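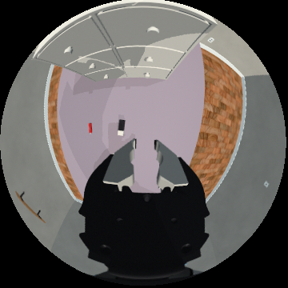 He asks me to take my shoes off before we go in, and then he forgets to take off his own. We both laugh. The floor layer I came to meet has worked in Virdale and the villages near it for most of his life, first for the firm Malý and later alone, and he agreed to talk with me on the condition that I don't print his name. "People will ring me again," he says. "I stopped in August. My knees stopped before that."

His father was also laying floors, but only boards. The son wanted to learn the end-grain work, where the wood is cut across and stands in the floor like small blocks, so that you walk on the rings of the tree. At Malý there was one old worker who could do it well. "He did not teach. He let you carry his blocks, and you could look. After one winter he gave me a corner behind a door, where it would be hidden."

I ask if that corner still exists. He thinks it does. It is in the old school in Huston, and he was there two years ago for a concert. He didn't look behind the door.

The largest floor he made alone had 134 square metres, in a dance hall. The wood came late and it came too fresh. The owner wished to open for the summer and asked him to begin at once. He refused, and for three weeks they did not speak. "Wood from outside must live in the room first. You open the packets, you put sticks between, you wait. The customer sees a man who is drinking coffee."

And if you don't wait? He holds up two fingers with a gap between them. He had one such floor in his second year on his own, a kitchen, and he took all of it up again and paid 320 for new material from his own pocket. At that time it was more than he earned in a week. He still remembers the colour of the curtains in that kitchen, he tells me, but he will not say whose it was.

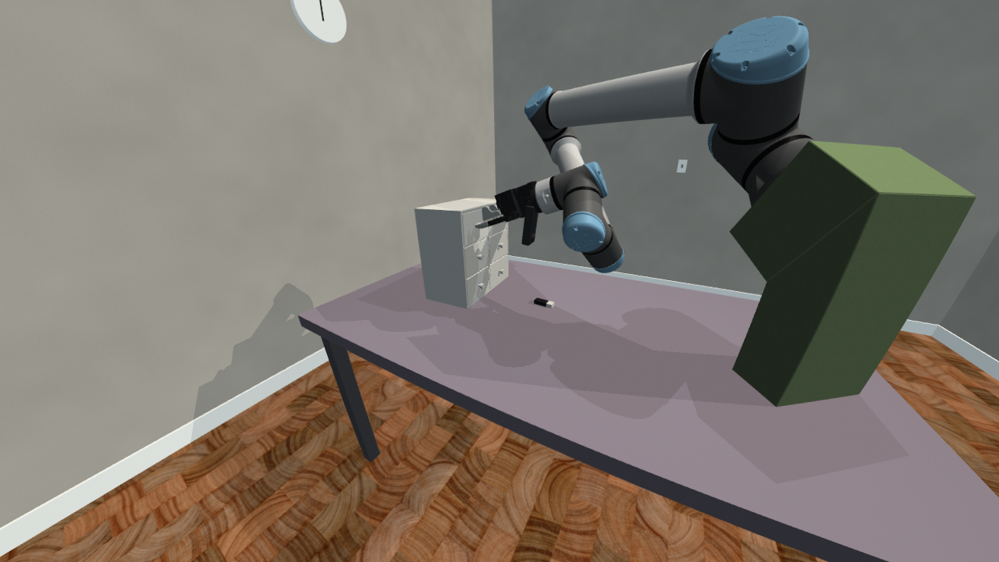

Rounded end-grain pattern in orange, tan and brown, with white skirting board along the wall.

We come to the subject of patterns, and here he speaks faster. Square blocks he finds honest but a little boring. Round ones he likes to look at and hates to lay, for the spaces between them must be filled, and every filler moves in its own way. In the last years he used the one from Kevico, mixed with fine dust from the same wood. Before that he mixed his own, with a recipe that made his wife send him to eat in the garage.

What does he think about floors that are only printed to look like wood? I expected him to be angry. "My daughter has one. It's flat, it's clean, her children pour juice on it. I go down on my knees and I look for where the picture repeats. In her hall I found it after 200 centimetres." He is a little proud of this. His daughter is less pleased.

He sold the big sanding machine for 300 and kept the hand tools. They are in a wooden box under the stairs, and he brings them out for me one after another and puts each on a newspaper. The mallet has a new handle, the third. For the small saw he has no use now, but he sharpens it anyway in the evenings, when there is football on the radio.

Before I go I ask what a person should do with an old floor at home. "Sweep it," he says. "Sand in the shoes is worse than water. And put felt under the chairs."

Jan 27, 2019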